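THE CLALLTHORPE GAUGE

Readings at Clallthorpe were taken at the weir, from an iron staff bolted to the downstream pier. Chiyo Oshima had taken them for 32 years. She wrote the level in pencil, initialled it, and walked back.

In August the level stood at 212 for five mornings running. The river was falling everywhere else. Flargate was down, and Manditz had exposed its footings.

Renji Koyama drove out from the district office with a second staff and a spirit level. He fixed the new staff to the opposite pier and waited for the water to settle.

"Two hundred," he said.

Oshima crossed the footbridge and read it herself. Then she went back and read her own. It said 212.

They swapped staffs. The left pier still gave 212 and the right pier 200. Koyama checked the bubble twice and entered both values, with a bracket joining them.

"Which do I send?" he asked.

"The one you would be asked about less."

He sent 200. She wrote 212 in pencil and initialled it.

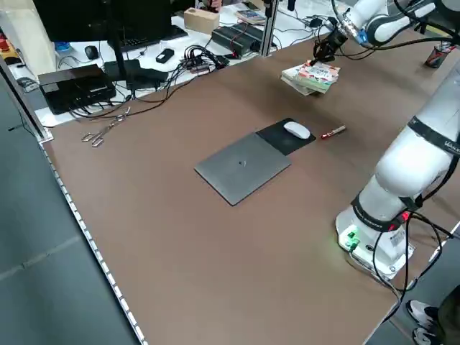 2. Correspondence

The district replied within the month. The Clallthorpe series was to be adjusted downwards by 12 from its first entry. Oshima filed the letter under the river's name. The next morning the left pier read 224.

Share this story (5) | Comments (0)
Contact | © Villalobos Short Fiction | Back to top
We use cookies to remember your reading preferences. Accept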